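Features > Technology > Automation

Last updated 3/30/25

Setting the table is still hard

A child of four can put toy food on a plate. It takes a few seconds and no one watching would call it work. At the Kaneko test kitchen in Traltthorpe, the same job has been a full-time project for a robot arm and the people who look after it.

The kitchen is a rented unit behind a tile warehouse. There is no stove. The arm works at a pale surface with a handful of toy food, and its task on most days is to pick up one piece, carry it to where it belongs, and let go. Clearing a table, packing a lunch and loading a shelf all come down to that motion, repeated with different objects.

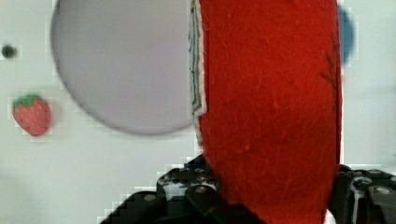 Kaneko started with hard plastic blocks in February of last year, and those went well. A block has the same shape after you squeeze it as it had before. The trouble came when the team moved to soft goods, the stuff that fills most homes. A dish towel, a sock and a bag of bread all change shape when they are touched, and a gripper that closes by a set distance will crush one and drop the next.

In one stretch of testing, the team logged 814 attempts over 14 days. The arm did best when each piece started in the same spot. When someone moved things a few inches, or laid one piece against another, the misses went up. A person adjusts to that kind of change without thinking about it. The arm has to be shown, often by an operator who guides it through the motion by hand, then does it again from a slightly different start.

Shop floors have had it easier. Jeteck, which packs small hardware at its plant in Brergate, has used arms on one line for years. Parts arrive in trays, all facing the same way, and the arm does the same thing all shift. The company tried a mixed bin of soft pouches last winter and went back to hand packing after 30 days. Pouches slid under each other, and workers spent more time clearing jams than they had spent packing.

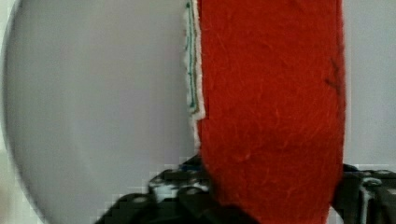 Grip is the part most visitors ask about, and it is only some of the problem. The arm also has to know how it is holding what it holds. With a slice of red felt pinched at its lower end, most of the piece stands up past the fingers, and the machine has to allow for all that height when it moves toward a plate. Hold it too low and the top can swing or fold. Hold it too high and the fingers may get in the way of setting it down. The engineers have tried both, and for now they let the arm choose from grips that people have shown it.

Speed is another matter. The arm moves slowly by choice, so that a bad grab does less harm. Anyone who has cleared up after a family dinner would lose patience with it. Kaneko says it could go faster today with hard objects and expects to wait longer for cloth.

So can a machine do your chores yet? It can do pieces of them, in a room set up for it, with someone close by to put things back. The company has no price and no date for a home model. Its next round of tests adds napkins, which the staff expect to go badly at first.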